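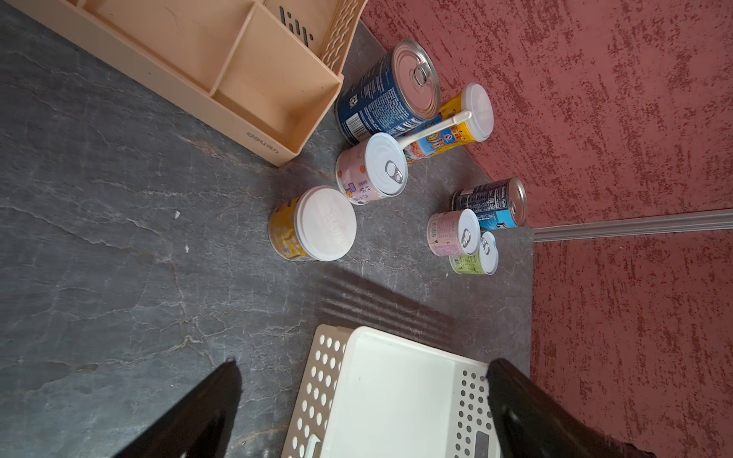 Gripper comparison, bench 2, 14 July 2024

Carrying on from the June notes. Finger sets under test are the Padum ones (straight, glossy, fairly stiff) and the Tornen ones (softer, wider at the tip). Padum fitted both sides for the whole of this entry. Tornen go on next, same items, same basket.

Task as before: take cans from the back of the bench and put them in the white basket. Short cans with ring-pull lids, a couple of tall ones, and the plastic-lidded tubs. The organiser stays put in the corner and counts as an obstacle.

Settings: closing force limit at 300 on the controller's own scale, approach speed at 200. I tried 1000 on approach before starting properly and went straight back down. The fingers got there before the wrist had settled and knocked the target sideways. The Bakker controller accepts anything up to 2000 without a warning, so write the number on the run sheet before pressing go.

Wrist cameras are still on the low bracket. Both fingertips stay in view at full opening, which I wanted, but they cover the near edge of the basket, so the last part of the lowering move is done mostly on the fixed camera. Might try the bracket one hole further back — not today, as it means calibrating again.

First impressions of the Padum set. Good on the short cans when they stand clear of each other. The tip is narrow enough to go down between two neighbours if the approach is square on. Less good on anything wide and low, where only the last bit of the finger is in contact and the can turns in the grip. The lids give no trouble as long as we grip below the rim.

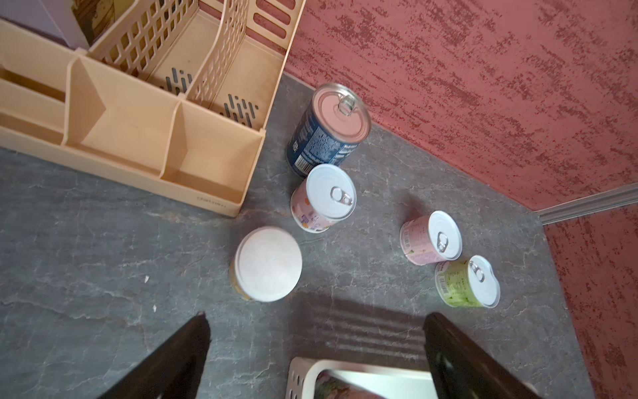
Rarulance thinks the turning has more to do with the grip height than with the fingers, and that we should drop the approach by a few millimetres before blaming Padum for anything. Also that the Tornen set will look better than it is on wide lids, as the soft tips hide a bad approach until the can is lifted.

Fair point about the height. I have added a lower approach as a separate line on the run sheet, for both sets, so we can tell the two things apart. Force stays at 300 for all of it.
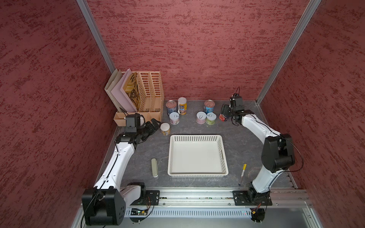
The two-arm runs need more thought than the single-arm ones. Bakker plans each side separately and the only protection between them is the keep-out zone I drew down the middle, which is too generous and wastes the best part of the bench. The organiser makes it worse on the left. With the gripper open just in front of it there is not much sideways room, and I would like the left arm to come in from higher up. The right arm has a simpler job in its back corner, pointing more or less straight down over the red-labelled can. I'll narrow the zone first and leave the left approach until that has been checked at low speed.

To do:
Run sheet for the lower approach, Padum then Tornen.
Shorten the keep-out zone, test at 200 only.
Tie back the cable loop on the right wrist.
Ask Tornen whether the soft tips can be bought without the mounting block.
Copy the settings file off the Bakker before anyone updates it.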